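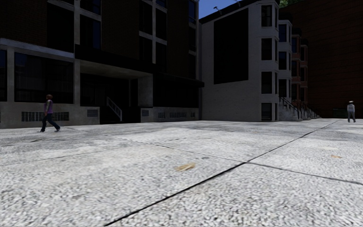

When the Map Outran the Robot

The fault appeared on run 27 of a 300-run batch. A simulated delivery robot built on Koson navigation software left its sidewalk lane, crossed a curb and entered the roadway at full walking speed. Its obstacle monitor reported no error. By the end of the batch, the same thing had happened in 11 more runs, always on the street sections of Wargate, the virtual district Hirano uses to test its sidewalk machines.

Engineers first suspected the curb detector. Replayed on its own, the detector placed the curb correctly in every run. The position estimate was wrong.

Meinrad Berchtold, who led the review, traced the error to a timing mismatch. Camera images were stamped when they reached the planner, while wheel data was stamped at the source. With light traffic on the data bus the gap was harmless. Under load it grew to 370 milliseconds, and the planner matched fresh images to an old position.

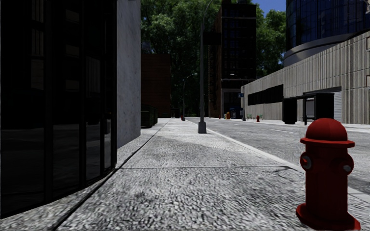

At that delay the robot believed it was farther from the curb than it was. Speckled pavement made matters worse. The tracking software found plenty of features in it, but many looked alike, and the filter accepted false matches with high confidence.

"The monitor was checking whether the estimate was stable," Berchtold said. "It was stable. It was also half a meter off."

A second defect kept the robot moving. Fault code 1904, meant to trigger a stop when sensor clocks disagree, had been set to log only during an April software merge. The entries were in the files, but the test report did not list them.

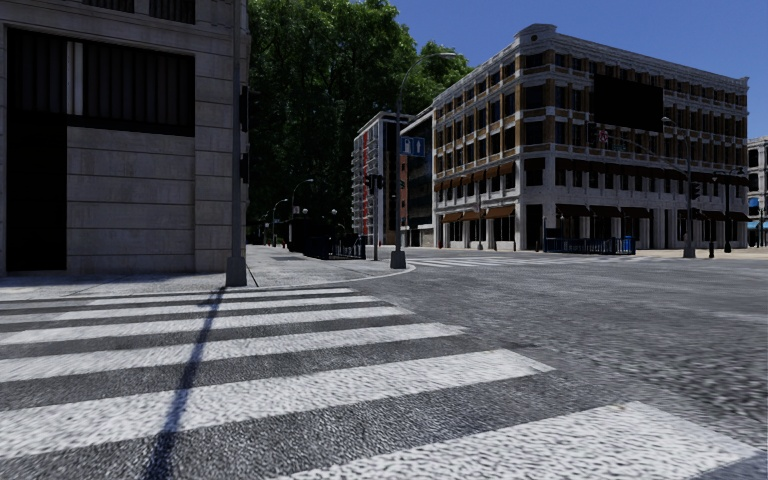 What changed

Hirano now stamps all sensor data at the source and has restored the stop on code 1904. Dasetti, which supplies the camera module, has issued new firmware. The batch was repeated with the bus loaded on purpose, and the robot stayed out of the roadway in all 300 runs. Crosswalk trials remain on hold until stopping distance has been measured on a physical unit.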